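From: Todor Lazarević
To: zilten-users
Subject: Re: [zilten-users] Tape loads stop part way through on the Achterberg board

Hello Vesela, hello all,

Vesela Hoxha wrote:

> I fitted the tape board to my Zilten in January and have had mixed
> results. Short programs load every time. Anything longer stops part
> way through with the border stuck on red, and always at nearly the
> same point. The same files load fine in Mirsad's emulator, so I don't
> think the files are bad. I am feeding it from an old phone at full
> volume. The board is the Achterberg one, revision 2, with the socketed
> comparator. Keyboard and video are fine.
>
> Has anyone seen this? I would like to rule out the board before I take
> the machine apart again.
>
> Vesela

I had the same fault on mine, and I think Blagoje did as well on the one he bought from Prikdale. The board is probably all right. Please check the points below before you desolder anything.

First, the volume. Full volume from a phone is too much for the revision 2 input. The first version had a resistor divider ahead of the comparator and it was left out on revision 2, so a loud signal clips and the short pulses get stretched. The loader puts up with this during the leader tone and for a while after it, then loses step. Try about two thirds volume and go down from there. Turn off any equaliser or "sound enhancer" on the phone too. Mine had one switched on that I did not know about, and it was hidden two menus down.

Second, the block size. The ROM loader reads a block into a buffer and copies it out during the gap before the next one. On the standard ROM the gap has to be at least 450 milliseconds. Some of the converted files in the archive were made with a shorter gap, which the emulator does not care about because it does the copy in no time at all. If your programs all stop at the end of a block, that is the likely cause. Look at how many bytes arrived before it stopped. On mine it was 2,212 each time, which matched the end of the first full block plus the header and the loader stub.

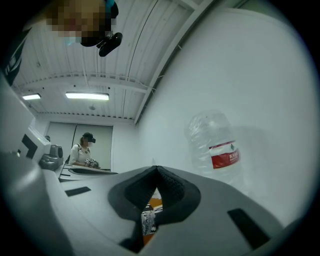 You can rewrite the file with a longer gap using Mirsad's converter. The option is -g followed by the gap in milliseconds. Leave the baud setting alone. Check that you have version 3 of the converter, as the one before it accepted -g and then ignored it.

Third, the lead. The socket on the board is mono and a stereo plug can short one channel to ground depending on how far in it goes. Some phones drop the level when that happens and some cut out altogether. A mono plug at the board end cures it. Sitwood used to sell a suitable lead but I have not looked lately.

If none of that helps, then I would suspect the comparator. Swap it for a new one before you change anything else. When I tested mine I put a scope on pin 7 and compared the output with the input during the leader. It should be a clean square wave with the high and low parts nearly equal. If one part is clearly longer than the other, adjust the small trimmer next to the socket a little at a time. It is touchy, and a quarter turn is a lot.

Gorazd Pavlović drew up a corrected input circuit with the divider put back. It needs two resistors and one cut track on the underside. I have been running it since the autumn and can now load at any volume above a whisper. The drawing is in the files area under "tape input mod", but the resistor values on it are swapped, so follow the note at the bottom of the sheet and ignore the labels on the drawing itself. Gorazd, if you are reading, could you upload a fixed copy?

Vesela, could you post the byte count where yours stops, and say whether it changes when you turn the volume down? If the count stays the same it is almost certainly the gap. If it moves about, look at the level and the lead.

Regards,
Todor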